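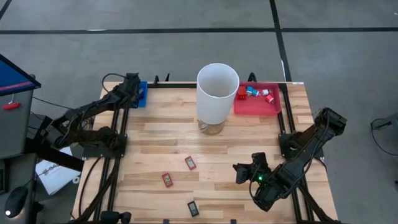

October, notebook of the transfer room. Vurno, second album, master tapes against the pressed record

Print this entry
E-mail this entry

Started at 9:20. Evanthia Christodoulou brought the tape boxes from Kelwood yesterday evening and they have stayed in the cool cupboard for the night. I let them stand in the room before I opened anything. The labels are in pencil and in two different hands. The older hand writes the song titles in full, the newer one writes only the first word, so "Winter" can be "Winter Ferry" or "Winter Ferry (short)". I wrote both in the list with a question mark.

Purpose of the day: to find which mix of "Winter Ferry" is on the single and which is on the album. In the fan lists they are given as the same recording. I did not believe this since I bought the single as a student, but I never had the tapes to compare.

Machine cleaned, heads demagnetized, alignment tape played first. Left channel was a little low at the high end, corrected. Azimuth was then set by ear for each reel, as Bjarnason did not record his tones always on the same machine. I mention it again for colleagues: please do not trust the tones on the Bjarnason reels. They were put at the front of the reel later, with a splice, and they agree with nothing that comes after.

Reel A, album side one. Playing time 1,297 seconds from first note to last note, without the leader. The record is shorter. I measured it three times because I thought I had made an error, but the difference is real and it sits completely in the fade of the last song. On tape the organ continues after the singer has finished, and somebody says one word which I cannot understand. It may be "again". On the record they faded before this.

Reel B, box says "Winter 7-inch, use this". It is the single mix. Differences from the album, as I hear them:

- The introduction is cut by half. The splice is audible if you know it, just before the bass enters.
- The backing voices in the chorus are louder and more to the right.
- There is a tambourine in the last chorus. It is absent on the album.
- The speed is a little faster. I compared the pitch of the organ with the album reel and it is clearly higher, but less than a semitone.

So there are certainly two mixes, and the lists should be corrected. The lead vocal is the same performance in both. I checked the breath before the third verse and the small crack on the word "harbor", and they match.

Print this section

Now the paper. Zitard's order sheet for the single is in the folder and it gives 1,978 copies for the first pressing. Another line gives 238 copies as returned. The sheet does not say why they were returned, and I would like very much to know. Evanthia has the opinion that it was the label misprint, where the B-side title is printed on both sides. I think the center hole is also possible, because my own copy is off center and the piano swims on it. Both of us are guessing. If a colleague owns a copy with the misprint, please look what is scratched in the run-out and write it below this entry.

One more thing about the sheet: it is typed, but the song order of the album is changed by pen. "Glass Orchard" was planned to open side two, and then it has moved to the end. This explains the strange silence on reel C, where the song was taken out and white leader put in its place. 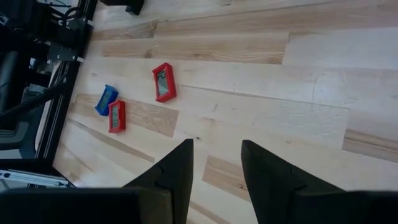 The reissue booklet needs a better way to mark the two mixes, because the readers of the draft confused them on every page. Evanthia made a table with small letters and I could not follow it myself. I would like instead a colored box beside each title, red for the single mix, gray for the album mix. The box should have a heavy outline, like the thick red plastic border around the gray screen on the biggest of those little devices on the floorboards, and one dark angular sign in the middle which can be read also when the print is small. For the page background I propose the pale blond color of the planks. White paper looked too cold with the sleeve photographs. I will ask the printer if he can do it without a special ink.

15:40, second transfer of reel B, this time at the lower speed, to hear if the single mix was made faster on purpose. When I bring the organ down to the pitch of the album, the tambourine sounds dull and wrong. So the tambourine was probably added when the tape was already running fast. I say probably. I need the multitrack for proof, and the multitrack is not in the boxes from Kelwood.

Problems: some shedding on reel C, brown powder on the second guide. I stopped and cleaned, then went on, then stopped again. I did not finish it. It should be baked before anybody plays it, please leave it in its box.

Files are saved in the Vurno folder, flat transfers without any correction. The names begin with the reel letter. The corrected version of B is separate and has "test" in the name, do not send this one to the mastering.

To do:
Ask Kelwood about the multitrack and about a possible reel D.
Ask Zitard for the second page of the order sheet.
Listen to the word at the end of side one with better headphones.
Bake reel C.
Return the alignment tape to the upper shelf.

E-mail this entry
Print this entry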